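Livik Storage Bins, Set of 5 - Six Months in Our Utility Room

I bought these in March after years of keeping screws, seed packets and birthday candles in old ice cream tubs.

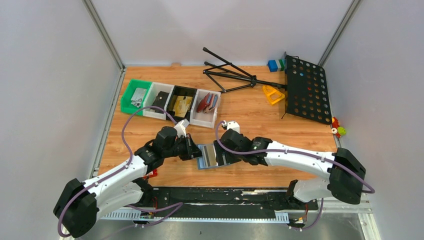

Leidy Chávez wrote to me after my first post on them that the lids go stiff once the bins have lived somewhere cold, and she has gone back to her old Plastcombe ones. I do see what she means! Ours were a bit stubborn all through spring - you have to press the near corner down and then lift, and once you've got the knack it's second nature.

They come in one size, 110 mm deep, and they stack nicely as long as you don't overfill them (I always overfill them). The label slots are lovely and wide, big enough for my mother-in-law's handwriting, and they wash up well in warm soapy water. I wouldn't put them in the dishwasher again, though - one came out with a slight bow in the base and now it rocks.

I did look at the Sheehan set too, and very handsome it was, but the lids are sold separately and that put me off. For sheds and garages I'd probably still go for something tougher. Indoors I'm very happy, and I've just ordered a second set for the wool.

Four stars.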